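Progress report to the Ormsby Community Grants Fund
Ovis Motorcycle Restoration Workshop
Sunday, August 21, 2022

Dear Trudy,

Thank you again for your patience while we got this one together, and for the lovely note you sent after your visit. Darcy still has it pinned up over the bench!

The winter has been good to us. We have 10 learners on the books, most of them coming along every week, and the old Gurard twin that looked so hopeless in the first term is now back on its wheels. The engine went in a fortnight ago, after Hrvoje and two of the younger ones spent three sessions sorting out the gearbox (the second gear dogs were badly rounded, and we ended up having a pair built up and recut). The wiring loom is next, and then the tank, which Moushumi is keen to see done in the original maroon. There has been some friendly arguing about that colour.

The Senlow single has been slower going. We are still waiting on a barrel and piston, and the first lot of rings we were sent were the wrong size, so that bike will run over into November. I'm sorry about that, but I would sooner tell you now.

On the money side, we have spent $1044 of the $3000 grant, nearly all of it on parts, machining and consumables. The biggest single item was the crank rebuild. We also bought a second-hand paddock stand for $40, a bargain that Darcy is very pleased with. Receipts are in the envelope with this report.

Between now and the next report we hope to have the Gurard running and booked in for its inspection, and to start a short evening course on carburettors. Do drop in any time, the kettle is always on.

With warm thanks,
Helge Rustad
Workshop coordinator
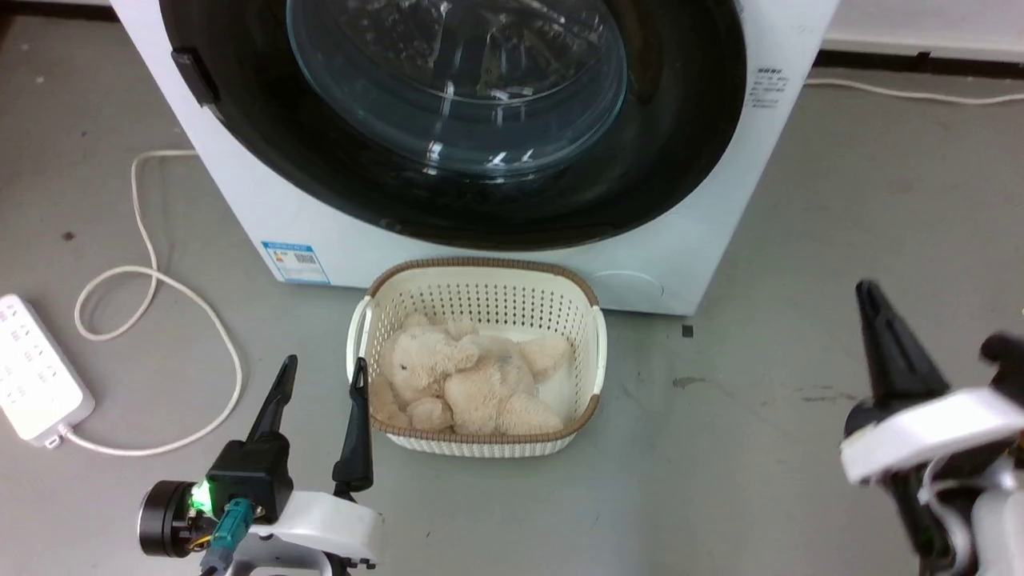

Front-loading washing machine and laundry basket.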